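Clendik: registro de proveedores de mecanizado y chapa

Versión 3. Última revisión: 8/4/23

Contenido

El conjunto reúne fichas de talleres que aceptan pedidos a medida: torneado, fresado, corte por láser, plegado y soldadura. Cada fila corresponde a una planta, no a una razón social. Una empresa con dos plantas ocupa dos filas y comparte el campo id_grupo.

Tamaño: unas 500 fichas, repartidas en 4 archivos CSV (UTF-8, separador punto y coma).

Archivos

plantas.csv: identificador, municipio, país, id_grupo
procesos.csv: proceso, tolerancia declarada, material admitido
plazos.csv: plazo ofertado y plazo cumplido, en días naturales
certificados.csv: norma, fecha de caducidad, estado

Origen de los datos

Las fichas proceden de dos fuentes: el formulario de alta de Prosside y el histórico de pedidos cedido por Dimeck. Cuando ambas discrepan prevalece el histórico, salvo en certificados, donde solo se admite el documento aportado por el taller.

Los plazos cumplidos se calculan desde la aceptación del plano hasta la salida de almacén. El transporte queda fuera. Los pedidos anulados no computan.

Limitaciones conocidas

La tolerancia es la que declara el taller y no se ha contrastado con mediciones. Las fichas sin actividad durante 90 días pasan a estado "inactiva", pero no se borran. La cobertura de tratamientos superficiales es escasa y no debe usarse para comparar precios.

El campo material admite texto libre. Conviene normalizarlo antes de cruzarlo con procesos.csv; "inox", "inoxidable" y "AISI 304" conviven en la misma columna.

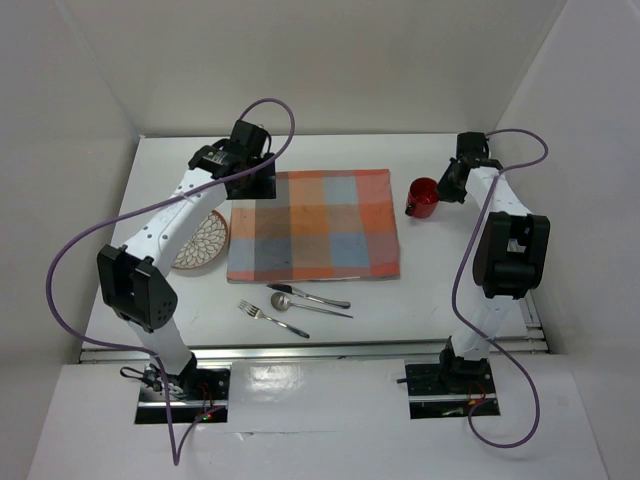
Nasr pidió en la revisión de agosto que el plazo cumplido se publicara también por proceso, ya que la media por planta oculta los retrasos de soldadura. El cambio está previsto para la versión 4 y añadirá una columna a plazos.csv, sin alterar las existentes.

Uso

Se permite el uso interno y la redistribución con mención de Clendik. Las correcciones se envían con el identificador de planta y el campo afectado, una por mensaje.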